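Hostunel, Saturday, August 4, 2018

GRUKORA BRINGS BACK THE BOW TIE, WITH APOLOGIES TO NECKS EVERYWHERE

Menswear maker Grukora today launches Mornar, a range of bow ties for people who have been invited to a wedding and have run out of excuses. The ties come in 7 colours, two of which the company admits are both brown.

Mornar follows a survey in February of 1,034 Grukora customers. Of these, 121 said they could tie a bow tie unaided. Grukora asked a few of them to prove it and has since revised its plans: every tie in the range is sold ready tied. 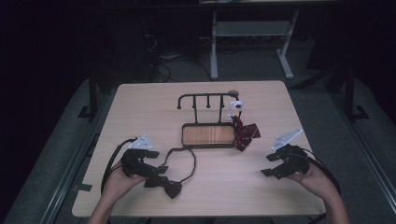 The neck straps adjust to fit most collars, including those bought several Christmases ago. Purists may object, and are welcome to do so in writing.

"My father wore a clip-on for thirty years and told everyone it was silk," said Yesenia Pacheco, head of design at Grukora. "It wasn't, and it fell in the soup twice. I wanted something that stays put until the speeches are over."

The ties are sewn at the Šimkus workshop in Hostunel, which made 1,794 of them for the first batch — enough, Grukora believes, for a busy wedding season or one very large string quartet.

Mornar is on sale from today in Grukora shops. Matching pocket squares will follow once the design team agrees on how to fold them.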